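Workshop members build hand-held gripper to teach robot arm household jobs

Members of the Matlala shared workshop in Grolden have finished the first working version of a hand-held gripper, built to record how people carry out small jobs so that a robot arm can later be taught to copy them.

The project, called Jumilik, started last winter as a home build on a kitchen table. It moved to the workshop when the parts outgrew the table, and members now work on it on two evenings a week.

The gripper is held in one hand and closed with a trigger. A wide-angle camera looks out over the body of the tool and records what the jaws are doing, along with a good part of the room. The recordings are then matched with readings from the trigger, so the software knows how far the jaws were open at each moment.

The body is 3D printed. According to the group's build notes, the main shell went through 13 versions before the halves closed properly and the cable could be changed without taking the whole thing apart. Early shells cracked at the screw posts. The current one has thicker posts and brass inserts, and has held up so far.

Parts for one gripper come to £400, of which the camera is the largest single cost. The group had hoped to spend less and says a cheaper camera was tried, but it dropped frames when the tool was moved quickly. A small grant from Skilness, a local fund for hobby engineering, paid for the printer filament and the first set of motors for the arm.

The arm itself is not finished. Two of its joints are working on the bench and the base is waiting for a new bearing. Members decided to go ahead with recording in the meantime, as the gripper can be used without the arm.

The jobs on the list are simple ones: picking up a cup, putting a lid on a jar, folding a cloth, lifting a toilet seat. Each is to be repeated 30 times by different members, who are asked to work at their normal speed. The group wants recordings from left-handed people in particular and has had few so far.

Battery life has been the main complaint. The gripper runs for 15 minutes before it needs charging, and a larger pack made it too heavy at the back. A version with the battery worn on a belt is being drawn up.
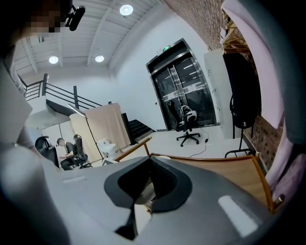
GROLDEN, July – The grey shell has a black V-shaped cutout near its centre, and the wide lens takes in the room as far as the double glass door and the staircase with its black railing. The group says this width is useful to the software, which works out the tool's position from fixed things such as walls and door frames. Chairs are less helpful, as they get moved between sessions.

The ceiling lights have also needed some thought. Their reflections on the floor confused the tracking in early tests, and the camera's exposure is now locked before each recording. Members are trying a matt mat under the work area as well.

Drawings for the shell and a parts list will be put on the workshop's website once the screw sizes have been checked. The software will follow later, when the instructions have been written up. Anyone building their own is advised to print the shell with the cutout facing upwards and to allow a full day for it.

The workshop is open to non-members from 7pm on project evenings. Visitors can try the gripper and add a recording of their own if they wish. There is no charge, but people are asked to book a place through the Matlala website, and under-16s must come with an adult.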